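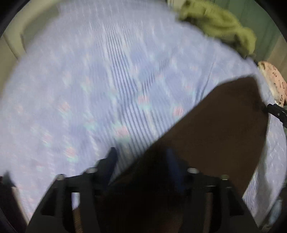
Second summer with ours and it still goes on the bed every night, washed it more times than I can count and the stitching has held. Only grumble is the queen runs a touch short on a deep mattress, so go up a size if yours is a tall one. Mostafa Ramadan, Plenilstead

Thanks Mostafa. And yes, size up. More on that below.

TANELL SUMMER BEDSPREAD
Lightweight quilted spread, blue floral
Item 1186
In stock: double, queen. King back in July.

The one people ring us about. Light enough for a warm night, enough weight to it that it doesn't slide off when you roll over. Cotton face, cotton back, thin cotton fill. No polyester in the middle, we checked with the maker twice. Nice on its own from late spring on, or over a doona when it cools down.

Colour is a soft blue that leans to lavender. Small roses in the print. In a north-facing room it reads bluer, under a yellow bulb it goes a bit mauve. If you're matching to curtains please order a swatch first. We'd much rather post you a swatch than a whole bedspread there and back.

Sizes
Single: 180 x 240 cm
Double: 220 x 240 cm
Queen: 240 x 260 cm
King: 270 x 260 cm

Measure before you order. Across the bed, plus the drop you want on each side. Mattress deeper than 30 cm, or a topper on it, go up one. The queen on a deep queen mattress covers the sides but you'll see the sheet edge at the foot. Some people like that, most don't.

No pillowcases with this one. Matching shams sold seperately, sets of 2, standard size only. 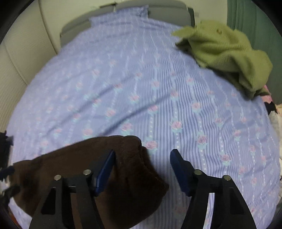

Shams have an envelope back, no zip, no buttons. Same fabric as the spread. They come out of a different dye lot now and then so if you want a close match order both together and say so in the notes box. We'll pull from the same carton if we can.

Washing
Cold, gentle, on its own the first time. Some colour will come out in that first wash, that's normal, keep the white towels well away.
After that in with other blues is fine.
Mild liquid, no bleach, no softener. Softener flattens the fill.
Line dry in shade. Tumble on low if you have to, take it out a bit damp.
It will shrink, up to 3 per cent lengthways, mostly first wash. Sizes above are before washing.
Warm iron on the back only. Or don't iron, it's meant to look a bit rumpled.

Front loader 7 kg or bigger for queen and king. Smaller machines will take it but it doesn't rinse properly and you get stiff patches where the soap sits. If that's happened, run it again with no detergent at all.

Storing it over winter
Clean and bone dry first. Fold it loosely, cotton bag or an old pillowcase, not plastic. Refold along different lines if it's in the cupboard for months or the creases set in. Vacuum bags are not great for any cotton fill, takes ages to come back up.

Questions we get a lot

Is it the same as the old Szewczyk one?
Close. Szewczyk was the line we carried before. Same weight near enough, Tanell has a softer back. The florals don't match each other so don't buy one to go with the other.

Warm enough for winter?
No. Layer it.

Will the cat wreck it?
Claws will catch the stitching, same as on anything quilted. Snip the loose thread, don't pull it. Fur comes off with a damp rubber glove.

Does it smell out of the bag?
A bit, of cardboard. Hang it outside for an afternoon.

Can I get it cut down for a daybed?
We don't do alterations. A dressmaker can, get them to stitch across the quilting lines before cutting, and bind the new edge.

Delivery
Ships from our Hustdale shop. 2 working days to pack, then it's up to the courier. Things are slow at the moment with everyone ordering from home, so please give it a week before you email us. Flat rate postage, any size, shams travel free with a spread. Pickup from the side door at Hustdale, ring first. Bring your order number, we don't need a printout.

Returns
30 days, unwashed, in the bag it came in. Change of mind is fine, you pay postage back. If there's a fault we pay. Send a photo of the fault and the sewn-in label please, it speeds things up. Washed ones we can only take back for a fault. Swatches you can keep.

Kings: the next carton is due in July, no firm day from the maker yet. Put your email in the box and we'll send one message when they land, no newsletters. First in first served, we dont hold stock without payment.

Prices and stock checked June 12, 2020.

Also in this range: Tanell cot quilt, Tanell cushion cover (blue only), cotton underblanket, swatch pack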